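Besuch bei Trnka in Tadelitz

Am 25. Juli 2020 waren wir zum Tag der offenen Tür in den Musterküchen der Firma Trnka. Der Eintritt kostete 3 Euro, Parkplätze gab es hinter der Halle. Von Gonderley aus fährt man 40 Minuten mit dem Bus, die Haltestelle liegt gleich am Werkstor.

Gezeigt wurden 7 Küchen, alle für kleine Wohnungen gedacht. In den vorderen ging es vor allem um Schränke und Auszüge. Weiter hinten waren die Tische gedeckt oder halb abgeräumt, und es ging um Kleinteile: Besteck, Deckel, Stäbchen. Uns hat die kleine Küche mit der geblümten Tischdecke am besten gefallen. Der rosa Stäbchenhalter aus Kunststoff war leer, die Stäbchen lagen davor auf dem Tisch, schlichte aus Holz und zwei mit schwarzen Teilen und goldenem Ring. 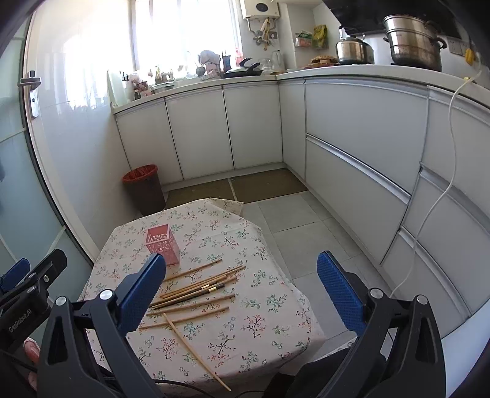 Wie bewahrt man Essstäbchen am besten auf? Stehend in einem offenen Behälter, nach dem Spülen gut abgetrocknet und mit den Spitzen nach oben.

Zu Hause liegen unsere in der Schublade unter den Schneebesen, das wird jetzt geändert. Im Verkaufsraum gab es Halter von Malard in 2 Größen, wir haben den kleineren genommen. Kaffee und Kuchen standen im Hof, der Streuselkuchen war um drei Uhr schon weg. Die nächste Öffnung ist für Oktober geplant.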